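Striped Textiles and Plain Cloth: Gallery

Tue 9 June

This page collects some of the woven and printed cloth we have worked with since January, along with the plain household pieces that get folded, sorted and put away beside it. Most of the striped lengths came from Hekia in two deliveries. The plain cottons are from Waller, who sell them by weight. Each entry has a line or two of notes, mainly on colour, washing and how the cloth behaves when it is handled.

Notes on the striped cloth

Striped panels work well on a wall if they are hung in blocks and not as one long run. We tried a single run first and it made a small space look busy. Breaking it up with plain cream or tan gave the eye somewhere to stop.

Navy and maroon are the strongest of the Hekia colours. They held up through three washes at 40 degrees with no bleeding that we could find. The teal lost a little on the first wash and then settled down.

Dense stripes hide creases. If you are hanging cloth and do not want to iron it, choose the narrowest stripe you can get. Wide stripes show every fold line, and a wonky hem is much easier to spot.

Panels should be cut 3 cm over at the top and bottom. We cut the first batch to exact size and had to sew strips on afterwards.

Notes on the plain cloth

White cloths are sorted first, before anything coloured is picked up. They go in one pile, shaken out and laid flat, corners to corners, then folded in half twice. A cloth that has been left bunched up overnight takes longer to flatten, so we try to get them done the same day.

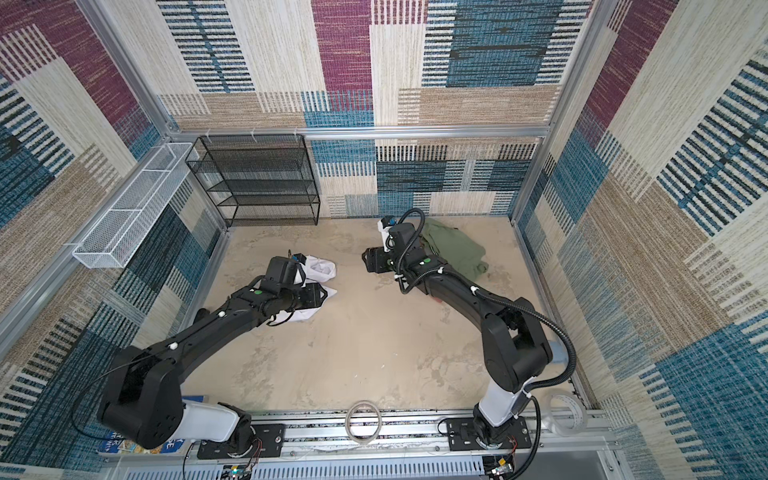 Garments come after the cloths. Tops are laid face down, sleeves in, sides to the middle, then the hem is brought up to the collar. Darker greens and browns pick up white lint very easily and are best kept well away from the cotton pile until they are folded.

Shelving for folded cloth should let air through. Wire mesh is good for this, though it can leave a grid pattern on anything soft if the stack above is heavy. A sheet of card under the bottom item stops it. Four or five folded tops to a stack is plenty.

Small items do better in a divided basket. We had them on a shelf for a while and they slid into each other.

Notes on mats and floor coverings

A mottled beige mat is the most forgiving surface we have used for sorting. It shows white cloth clearly and does not show every thread. The plain grey one from Salehi looked smarter but needed sweeping twice a day.

Mats with a rubber back stay put. Ours without one has been taped at the corners, and the tape needs replacing every few weeks.

Prices and samples

Bondari keep sample cards of all the striped cloth listed here, 48 colours in total, and will post them out. Hekia's minimum order for a new colour is still 4,000 metres, so we buy from stock. Washing notes for the spring delivery will be added to this page when the tests are finished.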